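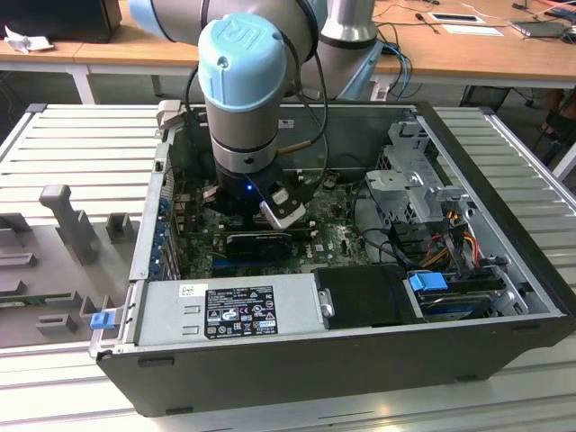 Handout 5: Recording demonstrations for disassembly
Reading time: 4 min
Last updated: March

5.1 Scope

A demonstration is a recorded trajectory of the arm and gripper, produced by a person and stored with enough sensor data to reproduce or learn from it. Two methods are used in this course. In hand guiding, the operator holds the wrist and moves the arm directly while the controller compensates for gravity. In remote control, the operator moves an input device and the arm follows. The lab sessions use desktop computer disassembly as the task, under the Jamus project. Lab questions go to Joelle Boutros.

5.2 Choice of method

Hand guiding gives the operator a direct feel for contact. It is suited to motions along a free axis, such as lifting a card straight out of its slot. It has two costs. The operator's hand and forearm can block the fixed camera, and forces applied by the operator are mixed with contact forces at the wrist sensor. Separating the two afterward is unreliable.

Remote control keeps the operator out of the workspace and leaves the force signal clean. The operator loses the sense of touch unless the input device returns it, and most beginners press too hard on their first attempts. Expect remote demonstrations to run longer, with more pauses. Pauses are trimmed in processing only if both the arm and the gripper are at rest.

5.3 Working inside a case

An open tower is a confined workspace. The walls, the drive cage and the power supply limit the angles from which the gripper can approach the board. Cables add obstacles that bend and do not return to the same position, so a path that was clear in one demonstration may not be clear in the next.

Plan the approach in two stages:

(a) Move to a point above the part, with the fingers clear of the case walls.
(b) Descend with the wrist orientation held fixed.

Do not rotate the wrist below the rim of the case. If the orientation is wrong, go back up and correct it there.
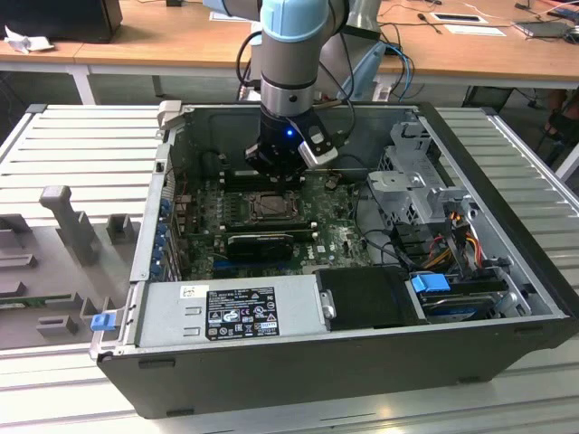

Fig. 5.1. Gripper over the upper part of the motherboard, near the memory slots.

5.4 Segments and labels

Each recording is divided into approach, contact, removal and retreat. Contact begins at the first sustained change in wrist force — not at gripper closure, which may come later. Mark failed grasps as failed and keep them. The Drulard set used in the exercise holds 1202 recordings, of which 70 are marked failed.

Label the part by function (memory module, graphics card, hard drive) and leave the model of the computer to the header file.

5.5 Exercise

Open recording 2680 in the Nasrallah viewer. Find the start of contact from the force trace alone, then check it against the video. Report both times and explain any difference. Repeat with one hand-guided recording of your choice and state which trace was easier to segment.

Submit as plain text through the Watatham page before the next lab.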